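上班与同事 > 自动化与岗位变化
标签:机械臂 分拣 岗位说明 班组

分拣台换成机械臂以后,我的工作变成了“看着它”,应该怎么和班长谈?

大家好。中文是我的第三种语言,我写之前查了词典,如果有句子不通顺,请原谅,也请告诉我。

我在 Lolent 的退货分拣部门工作。我们的工作是把顾客退回来的小件物品从混装的箱子里拿出来,辨认,然后放到对应的格子里。玩具、文具、工具、厨房用的小东西,什么都有。以前每张桌子一个人,全部用手。我喜欢这个工作,虽然它听起来很简单。手熟了以后,眼睛还没有看清楚,手已经知道这是什么。

从九月开始,我们这一排的桌子装了机械臂。部门一共36个人,没有人被辞退,这一点公司说得很清楚,也做到了。但是我的工作内容变了。现在我站在机械臂旁边,看它抓。它抓不起来的时候,屏幕会变黄,我要走过去,按暂停,把那件东西摆好,或者自己拿走,然后按继续。有时候一个小时只需要我两三次,有时候一箱东西里全部是难抓的,我就一直在按暂停。

我有三个困难,请有经验的人帮助我。

第一,目标。我们这个台子每班的目标是900件。以前这个数字是我的手做出来的,我知道自己快还是慢。现在数字是机械臂和我一起做出来的,但是晚上班长看表格的时候,表格上只有我的工号。如果机械臂慢,看起来就是我慢。我问过班长,他说“大家都一样,没有关系”。可是月底的评语里面写了“产量有波动”。我不知道怎么回答这句话。

第二,身体。我以前以为站着看会比较轻松。不是的。以前我的手在动,腰也在动,八个小时过得很快。现在我站在同一个位置,眼睛一直盯着,脖子很硬,而且很困。下午三点以后最困。我很怕自己在困的时候把手伸进去。

第三,这个最难说清楚。以前新来的同事会问我:这个是什么,放在哪里。我教过很多人。现在新同事只学屏幕上的按钮,一个上午就学完了。我觉得我知道的东西还有用,但是没有地方可以放。我不知道这个能不能和班长谈,还是这只是我自己的心情。

我不反对机械臂。它搬重的箱子和拿脏的东西,我很高兴。我只想知道,别的地方是怎么安排的,岗位说明里写什么,表格里写什么。我应该先谈哪一件?

谢谢大家的时间。

发帖人:慢慢学中文的分拣员
地点:Lolent 退货部

慢慢学中文的分拣员 补充:
有人在私信里问我,有没有工会或者职工代表。有职工代表,但是他在另外一栋楼,他的部门没有机械臂,所以他请我先自己写一页纸,说明情况。因此我也想知道这一页纸应该怎么写。

回答者:Povdale二号台
有用:34

你好。我也不是中文母语的人,所以我会写得慢一点,也长一点。我在 Povdale 的一个混装小件分拣间工作,我们比你们早一年多装了机械臂。你写的三件事,我们这里都发生过。第一件已经解决了,第二件解决了一半,第三件还在路上。

我的建议是先谈表格。原因很简单:表格是纸上的东西,班长可以改,改了以后大家都看得见。心情和经验比较难谈,但是如果表格改对了,你的经验就有了一个可以写进去的地方。

在谈之前,请先做一件事:记两个星期的笔记。不要记你的感受,只记每一次你为什么走过去。我们一开始的表格只有两个字,“人工”。“人工”后面什么都没有。老板看见“人工”很多,就以为人很忙或者人很慢,两种想法都不对。后来我们把“人工”分成几种原因,每种原因用一个短词。做这个分类的人就是我们几个老分拣员,工程师只负责把短词加到屏幕上。

下面我按顺序写我们是怎么做的。你可以照着改成你们那里的样子。

第一步:把你一眼就知道的事情写成词

你在退货部工作很久,你看一眼箱子,就知道哪一件会出问题。机械臂旁边的人都有这个本领,可是平时不会说出来,因为太快了,来不及变成句子。请你强迫自己说出来,说成很笨的句子也可以。

我们最后用的词是这些:靠太近、太薄、反光、贴墙、长杆压着、软、不认识。一共七个。一开始我们写了二十多个,太多了,困的时候没有人能选对。后来合并了。

“靠太近”是最常用的。两件东西挨在一起,夹爪的手指要放下去,旁边没有地方。单独看,每一件都很好抓。球就是很好的例子。一个球放在空地方,我们的机械臂很少失败。如果球的旁边紧接着一块立着的扁东西,情况就完全不同,手指往哪边放,都要先想一想。老师傅用手的时候,会先用小指把旁边那件推开,自己都没有注意到。机械臂没有小指。

“太薄”是指细木棒、薄片、带子这一类。“长杆压着”是指刷子、尺子这种长的东西横在中间,它自己不难抓,但是它一动,别的东西也跟着动。

第二步:和工程师一起看同一个箱子

这一步对我帮助最大,所以我要写得仔细一点。我们请 Etedau 来的调试工程师,每个星期有一个下午站在台子旁边,和我们看同一个箱子,同一个时刻。以前他看屏幕,我们看箱子,各说各的。他说“识别正常”,我们说“它抓不到”,两句话都对,但是谈不下去。

我们的规矩是:机械臂停在东西上面的时候,先不要说结果,每个人先说自己看见什么风险。我学到了很多,他也学到了很多。比如有一个箱子,夹爪正在橙色的球上面,一根细的金属手指已经在球的前面了。他在看手指和球的位置。我在看球右边那块深蓝色的扁东西,它有一点斜,旁边还有一条黄绿色的细条,和它差不多平行。我说,这里应该选“靠太近”。他说,他的程序里根本没有“旁边的东西是斜的”这个想法。后来他加了一个检查,我不懂里面的细节。

在同一个箱子里,我还提到那个揉皱的绿色金属罐。它的皱纹上面全是白色的亮光。工程师问我,你们看这种罐子会觉得困难吗?我说,人的眼睛不困难,因为人会动一下头。他把这句话写在本子上了。还有那块绿色的积木,斜板上有它的一点淡淡的绿色影子。我以前从来没有注意到影子,是他指给我看的。所以两边都有对方看不见的东西。

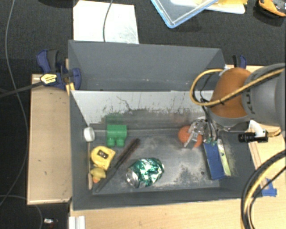

第三步:给每一次走过去选一个原因,时间不超过五秒

屏幕变黄以后,先按暂停,再处理,最后选原因。请一定坚持这个顺序。我们有一段时间是先选原因再处理,结果大家为了快一点,都选第一个,表格里面全部是“靠太近”。顺序换过来以后,手里正拿着那件东西,选起来很自然。

如果有两个原因,选让你走过去的那一个。不要想太久。选错了没有关系,两个星期的笔记里面,错几个看不出来。

我们的手指有时候戴着手套,小按钮按不准,所以请求工程师把七个词做成大的方块。这种要求请你大胆地提,它很便宜。

第四步:把表格里的一个数字变成三个数字

以前表格上写:工号,件数。现在表格上写:台号,机械臂放好的件数,人放好的件数,机械臂等人的时间。工号还在,但是在另外一页,只用来排班。

“机械臂等人的时间”这一项,开始的时候我们很反对,觉得这是在监视我们。后来我们提出一个条件:如果要写机械臂等人的时间,也要写人等机械臂的时间,比如重新启动、换夹爪、等工程师接电话。班长同意了。过了一个月,第二个数字比第一个数字大很多。没有人吵架,数字自己放在那里。从那以后评语里不再有“产量波动”这种话,改成写“二号台在某一周反光件多”。

你说你的班长讲“大家都一样,没有关系”。我觉得他可能真的这样想。你可以回答他:“如果没有关系,那么请把工号从产量那一页拿掉。”请用平静的语气说,最好先写在纸上再说。

第五步:安全的事情单独谈,不要和产量放在一起

你写你很怕在困的时候把手伸进去。请你先停止做那个动作,今天就停止,不用等谈话的结果。我们的规定是,没有按暂停,手不过箱子的边。没有例外,东西快要掉了也一样,让它掉。掉了的东西可以捡。

还有线。我们台子旁边的黑色和黄色的粗线有一大束,从箱子的角那里经过。人来来回回走,袖子很容易碰到。我习惯从左边靠近箱子,现在新同事也都从左边靠近。你们的线如果在别的地方,请你自己画一张小图,贴在柱子上。箱子怎么固定也要有人检查。我们用蓝黑两色的夹具夹住箱子的边,每次交班的时候用手试一下紧不紧,这个动作写进了交班单。以前没有写,大家都以为别人试过了。

关于困,我们换成每四十五分钟轮换一次,看机械臂的人去做手工台,手工台的人来看机械臂。手工台就是专门处理那七个词里面最难的东西。轮换以后脖子好多了,下午还是会困,但是没有以前那么可怕。班长开始时担心轮换浪费时间。我们请他试一个星期,他自己也站了一个下午,之后他没有再问这个问题。

关于你的第三个困难

这个我想了很久怎么写。我以前也觉得,我知道的东西没有地方放。现在我每个月给新同事讲一次课,内容就是那七个词。桌上放一箱混装的东西,让他们先不碰,只说哪一件会让机械臂停下来,为什么。很多人一开始只看东西的名字:鸭子、卷尺、罐子。过几次以后,他们开始看东西之间的空隙。这就是你以前用手教的那个本领,只是现在要用嘴教,比较累。

这个课在岗位说明里面有一行字,也有一点点补贴,很少。但是那一行字对我很重要。以前的岗位叫“分拣员”,中间有半年叫“设备看护”,我们都不喜欢。现在叫“分拣与判断”。名字是我们自己投票选的。

我也要说不好的地方。有两位同事不喜欢新的工作,换到装车去了。他们说,手做的工作结束的时候,心里有一种踏实,看机械臂没有。我没有办法反驳他们,我自己有时候也有这个感觉。所以每次轮到手工台,我都很高兴。

关于那一页纸

请分四段写。第一段,写现在你每天做什么,用动词。第二段,写表格里有什么,没有什么。第三段,写你的要求,最多两个。第四段,写你愿意做什么,比如愿意记两个星期的笔记,愿意给新同事讲一次。不要写“我觉得不公平”。可以写“表格不能区分机械臂的件数和人的件数”。意思是一样的,但是第二句别人可以去改。

祝你顺利。如果你需要我们的七个词的完整解释,请回复,我可以打字给你。

回复(慢慢学中文的分拣员):
非常感谢!我读了三遍。我们也有“贴墙”的问题,特别是细木棒。它靠着箱子的墙站着或者躺着,夹爪总是下不去。我想请问,贴墙的东西,你们是让人拿走,还是推到中间以后还给机械臂?

回复(Povdale二号台):
我们推到中间,还给它。我们试过直接拿走,后来工程师说,这样他永远看不到这种情况是怎么解决的。但是如果同一件东西第二次又停下来,就拿走,放手工台,不要给第三次机会。推的时候也要先暂停。我们的箱子分成两格,中间是斜板,推的时候请用一根专门的塑料棒,不要用手。

回答者:路过的夜班
有用:5

你想太多了。有工资,没有辞退,站着看机器,很多人想要这样的工作。我在 Abella 上夜班,也有机械臂,屏幕黄了就去按一下,没黄就休息,表格让他们自己去写。

脖子硬就做操。

回复(慢慢学中文的分拣员):
谢谢你的意见。我也很感谢没有辞退。但是评语会影响明年的工资,所以我还是想把表格谈清楚。请问你们的表格上写工号吗?

回复(路过的夜班):
没注意。

过了一天又来看。我去查了,写的。而且上个月机械臂坏了两个晚上,也算在我的工号上。好吧,我收回一半的话。楼上那个“人等机械臂的时间”,请问是屏幕自动记的,还是自己写的?

回复(Povdale二号台):
重新启动是自动记的。等工程师接电话是我们自己写,写开始和结束的时间,两个人签字就可以。

回答者:以前做排班的
有用:12

我从另外一边回答。我以前在 Etedau 的一个包装车间做排班和统计,现在不做了。像你说的那种表格,有很多张是我做的,所以我可以解释它为什么是这个样子。中文我是长大以后学的,请多包涵。

第一,表格上只有工号,多半没有坏的意思。旧表格就是这样的,装了机械臂以后,没有人想到要改表头。项目的预算里面有设备、有安装、有培训,没有“改表格”这一项。我当时也没有想到。有一位操作工拿着打印出来的表格来找我,用铅笔在旁边加了一列,我看了才明白。所以我建议你不要只说,要带一张你想要的表格去。班长多半也很忙,他看见一张可以直接用的东西,比听一段话容易得多。

第二,关于900件这个目标。请你问清楚这个数字是从哪里来的。在我那里,装机械臂以后的目标是用最好的一个星期定的,那个星期箱子里大部分是方的盒子。后来来了很多软的、圆的、细的东西,目标没有改。如果你们的目标也是这样定的,你记的两个星期的笔记就很有用,你可以说明箱子里的东西不一样,件数自然不一样。请不要一开始就要求降低目标。请你要求按照箱子的种类定两个目标,一个给简单的箱子,一个给混装的箱子。这种要求管理的人比较容易接受,我自己就接受过。

第三,岗位说明。我和上面 Povdale 的朋友有一点不同的看法。他说先谈表格,岗位说明可以晚一点。我觉得可以同时谈,因为在很多公司,岗位说明一年只改一次,错过了就要再等一年。请你问人事部门,今年什么时候改。如果就在最近,请先谈这个。

岗位说明里我建议写下面几件事,字可以很少:

看护机械臂,在暂停以后处理停下来的物品。
记录每次处理的原因。
判断混装箱是否适合机械臂,不适合的转到手工台。
指导新同事辨认困难的物品。
每班轮换手工台,时间由班组安排。

第三行最重要,请尽量留住。它的意思是,你可以在箱子倒进去以前说“这一箱不行”。如果没有这一行,你只能等机械臂失败,然后跑过去,所有的时间都算在你身上。有了这一行,你的经验就用在前面了。我那里有一位操作工,看一眼就把装满细带子的箱子推到旁边,起先主管批评她,说她挑工作。后来写进岗位说明,同样的动作就变成她的职责。

第四,有一件事我要提醒。如果你们记录原因记得很好,机械臂会变得更好,你走过去的次数会变少。到那个时候,会有人提出一个人看两个台子。这在我那里发生过。提前谈好会比较平静:一个人最多看几个台子,两个台子离多远,同时变黄的时候先去哪一个,没有去的那一个等待的时间算谁的。请在现在大家关系好的时候写下来。

第五,关于你说的心情。做统计的时候,我看不见这种东西,表格里没有它的位置。我离开以后才听说,有几位同事很想念手工的时候。如果那时候有人来告诉我,我想我会把轮换安排得早一些。所以请你也和班长说一句,一句就够,不用证明。

回复(慢慢学中文的分拣员):
我问了人事,岗位说明十一月改。所以两件事我会同时谈。您写的第三行,我们的班长可能会问:如果每个人都说“这一箱不行”,怎么办?

回复(以前做排班的):
他一定会问。你可以建议,转到手工台的箱子也要选一个原因,用同样的那几个词。每个星期看一次,如果有人转得特别多,就一起看看是什么箱子。我那里看过以后,转得多的那位同事,原因是她的台子正好在玩具那一排的后面。

慢慢学中文的分拣员 补充:
我已经和班长谈了第一次,用了半个小时。我带了一张自己画的表格,和一页纸,四段。他同意先把件数分成机械臂的和人的,两列。工号的事情他要问上面。轮换从下个星期开始试,我们这一排先试。“一个人看几个台子”他没有回答,他说现在还太早,我请他把这个问题写在会议记录里,他写了。

原因的词,我们先用五个:靠太近、反光、太薄、贴墙、不认识。“长杆压着”我的同事们说不需要,我觉得以后会需要。

Povdale 的朋友,如果方便,请把七个词的解释打给我,特别是“软”,我们不知道毛绒玩具和塑料袋算不算同一种。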